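**Members' Forum > Policy and Practice > Proposed change to the donation acceptance standard for knitwear**

**Yu-na Koo** (Moderator)

Members are invited to comment on the draft revision to Section 4 of the acceptance standard. Under the draft, branches would no longer accept hand-knitted garments without a sewn fiber content label. The change was requested by the sorting staff at the Lirum branch, who report that unlabeled knits take up a large share of their time and are often returned by buyers after washing.

Comments will be collected through the end of May. Please keep remarks to the draft itself. Questions about pricing belong in the other thread.

---

**J. Salian**

I wish to record my objection. A hand-knitted garment almost never carries a fiber label. The draft does not say so, but its effect would be to end the acceptance of hand knitting altogether. At Trendell we receive a steady supply of such items, and they sell well in the colder months.

If the concern is shrinkage in the wash, the remedy is a tag that reads "Fiber unknown - hand wash cold, dry flat." We have used such a tag for two winters. Returns of knitwear at our branch have been few, and I would ask Lirum to try the same measure before the standard is rewritten.

---

**Ok-hee Song**

I support the draft in part. The tag described by Mr. Salian is sensible for cotton and acrylic. It does not help the customer who is allergic to wool, and we have had two complaints of that kind at the Min branch. In both cases the sorter had judged the fiber by touch.

Judging by touch is not reliable. Some of the softer wools pass for acrylic, and an old acrylic that has been washed many times can feel coarse enough to be mistaken for wool.

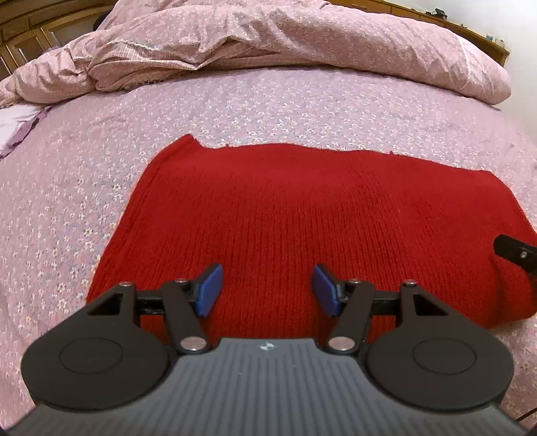
A burn test on a short end of yarn will usually separate animal fiber from synthetic, but I do not believe it should be carried out in a back room full of paper bags. Our insurer would certainly have a view. I would therefore accept a rule that unlabeled knits may be sold only with the words "may contain wool" on the tag, in letters large enough to read without glasses.

---

**S. Kelmendi**

With respect to the previous comment, "may contain wool" on every item will soon be ignored by everyone, as happens with similar warnings on food.

I would also question the figure behind this proposal. The report attached to the draft states that Lirum handled almost 1000 knitted items last year. It does not state how many were hand-knitted, how many lacked a label, or how many came back. A machine-knit sweater whose label was cut out because it scratched the neck is a different matter from a shawl made by someone's aunt, and the draft treats them as one category.

---

**Yu-na Koo** (Moderator)

Mr. Kelmendi's point is noted. I have asked Lirum for a breakdown and will post it when it is received.

---

**Femi Effiong**

I sort at Lirum and can answer in part. We did not keep a separate count of hand-knitted items. We did keep the return slips. Of the knitwear returned in the last quarter, 9 pieces had no label of any kind, and most of those had shrunk. I cannot say which were made by hand.

I should add that the time spent is the greater problem for us. Each unlabeled piece is passed between sorters, discussed, and set aside, and by 4 p.m. the set-aside bin is full. A fixed rule of any kind would be welcome, including Mr. Salian's tag. We did not ask for hand knitting to be refused, and I do not know how that wording entered the draft.

---

**J. Salian**

I thank Femi Effiong for the clarification. In light of it I propose the following text for Section 4: "Knitted garments without a fiber label may be accepted if clean and free of moth damage, and shall be tagged as fiber unknown with washing instructions."

---

**Ok-hee Song**

I could agree to that text if the allergy wording is added. Without it I remain opposed.

---

**S. Kelmendi**

I remain opposed to the allergy wording, for the reason already given. "Fiber unknown" tells a careful buyer what is needed.

---

**Yu-na Koo** (Moderator)

Both versions of the text will be sent to the branches, with and without the allergy wording. The Lodemance branch has not yet commented and is asked to do so before the closing date. The thread remains open.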